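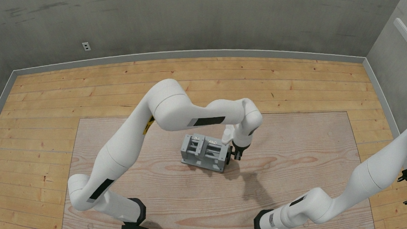
Spore prints from small brackets -- how long do you leave them?

tnurmi
Oct 10, 2022
I found a thin white bracket on a fallen alder at Treltard, growing in rows on the underside. I left a piece on glass overnight and got nothing. The pores are tiny. Is one night enough?

holloway_e
No. Give it two nights, pore side down, with a cup over it. If the piece has dried out, put a damp bit of tissue under the cup as well.

bisgaard59
I wouldn't add tissue. You end up with mould and then you can't tell what you are looking at. Fresh material drops spores or it doesn't. Many brackets are only fertile for part of the year, and I've had nothing from alder finds until April.

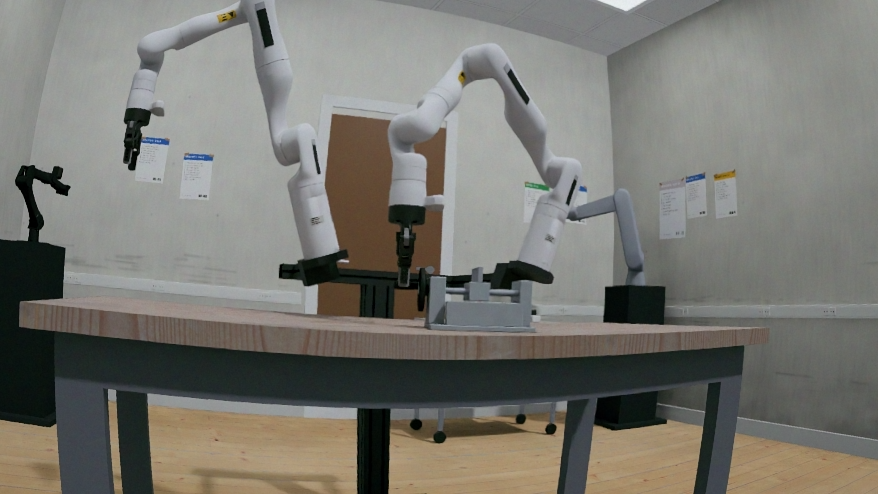

holloway_e
Mould takes longer than two nights in my kitchen. Tyyne, have a look at the wood too while you wait. White rot leaves it pale and stringy, brown rot leaves it dark and cracked into cubes. Sound wood still shows its grain clearly, like the reddish-brown lines running the length of that tabletop, and you lose that as the rot gets going. Cut a slice with a knife and compare it with a bit from further along the log.

tnurmi
The slice is pale and comes apart in threads. So white rot?

bisgaard59
Probably, but that only rules out a few things. Measure the pores per millimetre and get it under a microscope. The Rillela key splits most of these on spore shape.

holloway_e
Agreed on the microscope. Still not agreed on the tissue.

tnurmi
Second night done, no tissue. Faint white print on one side. Will try to measure the spores at the weekend.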